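Unit 2 - Packing the first-aid kit

In this lab each team teaches the arm to put first-aid supplies back in their case. Start with the gauze pouch. Its plastic is clear and it lies flat, so the fingers must come down low on both sides before closing. 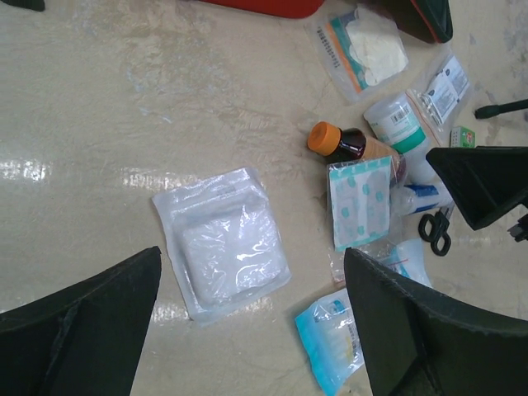 Record 10 demonstrations per item, and change the starting position a little every time. Move slowly - a jerky demonstration is hard to learn from. Save your files in the Grullik folder before Tuesday. Questions go to Robel Alemayehu.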